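Storing hand-painted cels with stuck overlays

jlachance
I have 2 production cels from a Rollum television short, both with the line overlay stuck to the paint on the lower level. The backgrounds are separate and in good shape. Is it safer to separate the layers or leave them? The seller says a freezer will release them.

RodathamCels
Leave them. Freezing makes the acetate brittle and the paint contracts at a different rate. I lost a character's whole left arm that way.

Noelia Herrero
I disagree in part. Cold can release a light bond if the piece is sealed first and brought back slowly. The problem is that you can't judge the bond from the front. Look at the back under raking light. If the paint has a gloss where it touches the overlay, it has fused and should stay as is.

RodathamCels
A gloss test is no test. Some of the Kariuki paints were glossy when new.

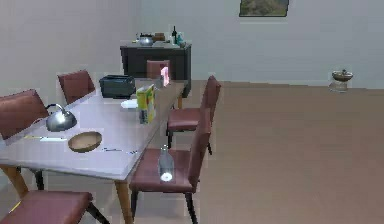
Rodatham, Mar 9, 2019
Notes from the collectors' meeting, copied here by D. Lavoie because they bear on the question. Florence Lévesque spoke on storage. Her recommendations: unbuffered tissue over the paint side, replaced when it yellows; flat storage, no more than 9 cels to a box; no sealed plastic sleeves. Relative humidity should be steady. She does not separate fused layers on pieces with original studio paint.

Carter Ross
No sealed sleeves is right. Acetate gives off acid as it breaks down and the sleeve holds it in. I use vented Prunent boxes and change the absorber sheets every July.

Noelia Herrero
Tissue on the paint side is where I part with Florence. It sticks in a warm room. Silicone release paper doesn't.

Diane Lavoie
She was asked about that. Her answer was that release paper is fine for short periods, but she has no long-term results for it.

jlachance
Back under raking light: one is glossy along the whole sleeve, the other only at a corner. Both smell faintly of vinegar.

Carter Ross
Then box them apart from the rest of your collection, and keep them away from the backgrounds too.

jlachance
Leaving both stuck. Boxes ordered.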